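Drovano is a software package for planning the movements of two robot grippers which share one work surface. It was developed by the firm Gruvo and first released in April as a part of the larger Follia toolkit.

The planner divides a task into short steps and decides which gripper must wait for the other. In tidying tasks, each gripper may hold a different tool, for instance a brush and a dustpan.
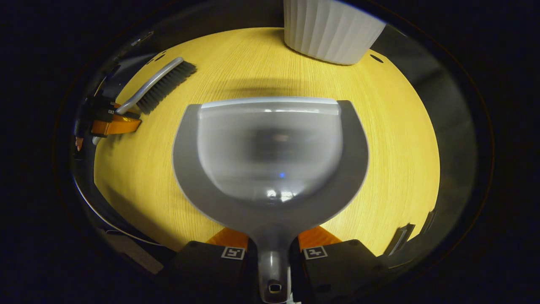 What happens if both grippers need the same space?
The planner gives the space to the gripper with the shorter remaining path, and the other one holds its position until the space is free.

Version 6 added a library of 296 stored grasps for household tools.

Category: Robot control software

Related articles
Follia (toolkit)
Gruvo
Vương planner
Grasp library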